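3.2 Stacking order and rim overlap

The second part of the study deals with how round tableware is kept when shelf space is short. In the household survey, 353 respondents said that they stored plates in mixed piles, with two or more sizes or colours in the same pile. The plates in such a pile seldom match in diameter, and the order in which they are placed affects how easily one can be taken off without disturbing the next. We use the term "rim overlap" for the distance by which the lower plate extends past the upper one, measured outward from the edge of the upper rim.

Three stacking orders were considered. In a descending stack, each plate is smaller than the one beneath it. In an ascending stack, each is larger. In a mixed stack, no order is kept. The descending stack is the usual advice in household manuals, and it is the order used as the reference condition in the Devlow trials. A two-plate descending stack is the simplest case, and Figure 4 gives the general arrangement.
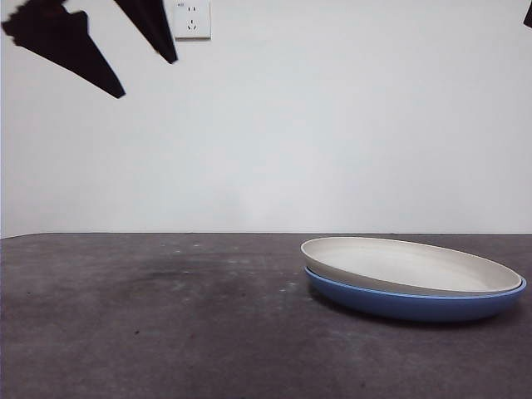
Figure 4. Two-plate descending stack: cream-coloured plate over a slightly larger blue plate, on a dark grey tabletop.

The blue margin left showing at the lower edge of the upper plate in Figure 4 is narrow. For the purposes of coding, any stack in which the lower plate remained in view past the upper rim was entered as "margin present", whatever the width of the margin. Stacks in which the lower plate was wholly hidden from the coder's position were entered as "margin absent". Contrast in colour between the two plates makes this judgement easier, and pairs of the same colour were coded twice.

Viewing height has a strong effect on the coding. From a low position the flat interior of a shallow plate is reduced to a thin ellipse, and the outer wall of the plate below becomes the more useful feature. From a high position the interior is open to view but the outer wall may be lost behind the rim. The coding sheet therefore carries a separate field for viewing height, with the values low, middle and high. Where more than one view of a stack was available, the low view was used to code the margin and the high view was used to code the outline of the upper plate.

3.3 Surface and outline

The Plester coding sheet, which we adapted, assumes a plain pale worktop. This proved to be a poor fit for kitchens with dark or worn surfaces. Scuffs, streaks and small specks are common on tabletops in daily use, and a coder working quickly may take a curved shadow for part of the rim. We added a field for surface condition (clean, marked, heavily marked) and a second field for lighting (even, uneven). A surface with any visible smudge or scratch was entered as at least "marked".

Outline was coded from close views. A close view rarely takes in the whole plate, so the coder recorded the part of the rim that could be followed without a break and left the remainder blank. No attempt was made to complete the curve by eye. The distinction between a flat plate and a shallow bowl was also left open where the view did not settle it, and the entry "round dish" was used for both. 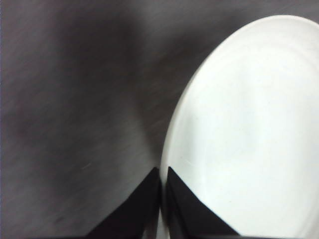
Corresponding author, Domestic Storage Study
Jõgi Centre for Household Research

A white dish on a grey ground gives a clear outline even under uneven light. The smooth arc of the rim can be followed along the near side of the dish, and the shadow beside it is softer and darker than the rim itself. In this respect pale tableware on a dark surface was the least troublesome pairing in the set. Dark tableware on a dark surface was the most troublesome, and 12 entries of that kind were set aside.

The full set held 3000 entries before checking. Of these, 2000 were drawn for the main analysis, with equal numbers from each of the three viewing heights as far as the material allowed. Entries from the Girnska kitchens were kept in the same pool as the others. The surface there differed from the rest mainly in colour, and a separate model was not thought to be justified.

Two limits of the method should be noted. First, the margin field does not record whether the upper plate is centred on the lower one. A plate set off to one side may show a wide margin on that side and none on the other, and both sides are seldom visible from a single low position. Secondly, the sheet says nothing about the depth of the lower plate. A plate with a high, sloping outer wall may hold the upper plate clear of its own base, while a flatter one will let the two surfaces rest together. Depth was measured directly in the March round of visits and is treated in Section 4, along with the results for stacks of three or more plates.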